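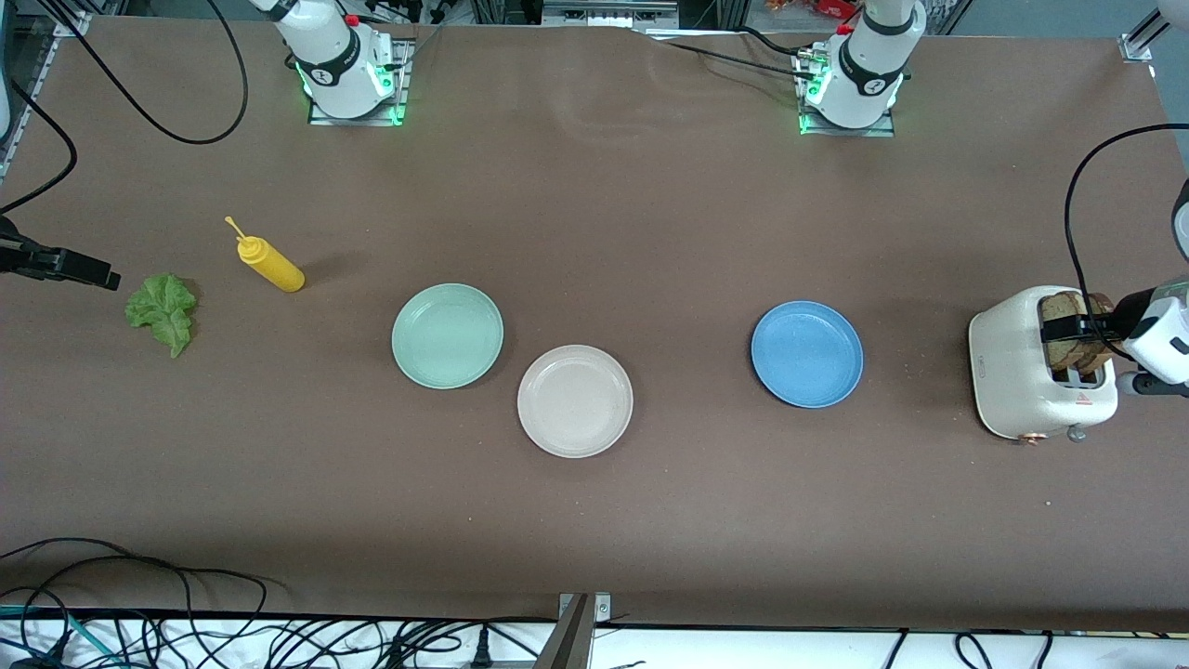

Kostard two-slot toaster, cream white: long-term review

I bought the Kostard to replace an Inskip that had started browning one side of the bread only. It has now been in daily use since January. It is a plain two-slot unit with a rounded, boxy shell, one lever and one dial. There is no display and no timer readout.

Test setup

Most of the testing was done on a large table covered in brown paper, which is how I do all of my bread tests. The paper catches crumbs, gets rolled up at the end of a session and goes in the trash. Toast was made for sandwiches in nearly every session, so lettuce and the other fillings share the same table. Working this way means the toaster gets moved, plugged in and unplugged more than it would on a kitchen counter, and some of my comments on the cord and feet come from that.

Bread was store-bought white and whole wheat, plus a dense rye that Gizella Illés bakes and cuts by hand. Her slices vary in thickness, and I wanted at least one awkward case.

Browning

The dial runs from 1 to 7. Settings 1 and 2 dry the bread without coloring it much. Setting 3 gives a light gold on white bread, 4 a medium brown, and 5 a dark golden-brown that I consider the practical limit for sandwiches. At 6 the edges of whole wheat begin to scorch. I used 7 for the rye only, where it produced a result comparable to 5 on white.

Evenness is good across the face of the slice and fair from top to bottom. A band along the top crust stays paler on tall slices. Turning the slice over and running a short second cycle fixes this, at the cost of a drier crumb.

Repeat cycles drift. With the dial left at 4, the second batch comes out darker than the first, and the third darker again. Dropping the dial by one step after the first batch compensates well enough. The old Inskip did the same thing, so I do not count it heavily against the Kostard, but it should be in the manual and is not.

Single slices brown more on the outward side. The left slot is marginally better in this respect.

Slots and lift

The slots take ordinary sliced bread with room to spare. The rye fits if cut with some care; the thickest slices had to be pushed down and then snagged on the guide wires on the way up. Bagel halves fit but brown unevenly on the domed side.

At the end of a cycle the bread rises far enough to be gripped by the upper part of the slice. Pushing the lever up past its rest position gives a little more lift, useful for English muffins and anything cut short. The motion is firm but does not throw the bread. Two slices of different thickness tend to come up leaning — harmless, though the thinner one can tip against the guide.

Shell, feet and cord

The shell gets warm along the top edge and stays comfortable to touch on the sides. The cream finish shows grease marks less than I expected and crumbs more. A damp cloth is sufficient. The feet grip bare wood well but slide on paper, and the unit creeps when the lever is pressed hard. Holding the far side with the other hand solves this.

The cord is short. On a counter with an outlet behind it this will not matter. On a large table it does, and I ended up adding a Flirley extension rated for the load.

Crumb tray

The tray slides out from the rear and has a shallow lip. It should be pulled out level, since a slight tilt sends everything over the edge. Sesame and poppy seeds collect in the channel beside it and need a brush. I empty it weekly.

Price and alternatives

I paid 2,140. The four-slot version was 2,762 at the same store, and Satish Alva, who owns it, reports the same drift between batches. For a household making more than two slices at a time it is the better purchase.

Verdict

Recommended for sliced bread at medium settings. Buyers who toast mostly bagels or hand-cut loaves should look for wider slots. I will update the page if the lever or the dial develops play — so far neither has.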